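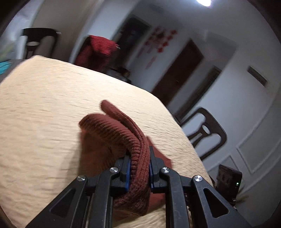 The winery at Olvera sits at the end of a gravel road, past two orchards and a closed feed store. The owner was hosing down the press when I got there in October, and she kept at it for a while before we sat down.

She and her husband bought the place with five acres already planted, mostly white. The block they call Paltance came later. It faces north, and the neighbors told them to leave it in pasture.

"They had a point," she said. "It ripens late. Some years we pick in the rain. But the acid holds, and I wanted a white that I could keep in the cellar and not worry over."

The wine from that block carries the name Duvside. They made 642 cases in the last vintage. The grapes are pressed as whole bunches and the juice settles overnight in a steel tank. Part of it goes to old barrels, and the rest stays in steel until spring.

I asked her about the barrels, which she buys used from a red wine producer down the valley.

"New oak costs too much and I don't like what it does here," she said. "I tried it for 2 vintages. People in the tasting room were polite about it. We ended up blending most of that wine into the table white."

That table white is sold as Fultari, and it pays most of the bills. It's bottled in March with a screw cap and is gone by the end of summer. She said restaurants take the larger share, usually to pour by the glass.

Her husband looks after the vines and joined us for a few minutes with his boots still on. He has stopped plowing between the rows and mows instead -- a change that took him three years to feel comfortable with.

"The first season looked terrible," he said. "Weeds up to my knee. Then the soil quit washing down to the road every time we had a storm."

Mildew is his main worry. The lower rows get fog until ten in the morning, and he pulls leaves by hand on the east side to let the air through. He would like to replant those rows with something looser in the bunch. She would like to wait.

"We've had that talk a few times," she said.

They don't plan to grow. The building holds what it holds, and a second press would mean a second loan. She does want to keep back more Duvside each year and release it with some age on it. The oldest bottles she opened for me were from their third vintage. The wine had turned a deep yellow and smelled of hay and baked apple, still firm at the finish.

"I wish I had more of that one," she said, and went to check on the tank.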